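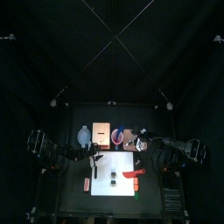
From: Defne Karakaya
To: members list
Subject: Re: [members] Bylaws draft and the postal ballot

Birsen Dağdelen wrote:

> Two questions on the draft that went out in August. Section 4 says
> a postal ballot has to be back 19 days after mailing. Is that the
> postmark or the day it reaches us? My mother's ballot took over two
> weeks last time and she lives two counties away.
>
> Also, did the printing quote from Inunent include return envelopes?
> I would rather not find out in the fall that it didn't.
>
> Birsen

Birsen,

It's the postmark. The draft should say so and doesn't, so I have changed the sentence to "postmarked no later than 19 days after the date of mailing." Tarık wanted the day of receipt, to get the count done sooner, but I don't think we can hold members responsible for slow mail. If anyone feels strongly the other way, please write to the list before the next draft goes out.

On the printing, yes, return envelopes are in the quote. The total is $3,520 for 643 ballots, with the outer envelope, the return envelope and one folded sheet of instructions. Postage is separate. Pulto came in lower but wanted the files a month earlier, and we don't have final wording yet.

A few other things that came up off list:

Section 2, household memberships. Aslı asked if two adults at one address get one ballot or two. They get two, same as now. Each ballot goes in its own envelope – please don't put both in one, because we can't match the signatures afterward.

Section 6, removal of an officer. The old bylaws asked for 12 signatures to call a vote. The draft keeps that number. Isla Cairns suggested a percentage of the membership instead. I left it alone for now, but there is a note in the margin so it doesn't get lost.

Section 9 still has the old mailing address in it. That will be fixed.

I also need address corrections. If you have moved, or if your last newsletter came with a yellow forwarding sticker, send me the new address with your full name as it appears on your membership card. Reply to me directly and leave the list off, please. Several people have posted their home addresses to everyone and I can't remove those from the archive.

Defne

_______________________________________________
members mailing list
To unsubscribe, send a blank message with "unsubscribe" in the subject line.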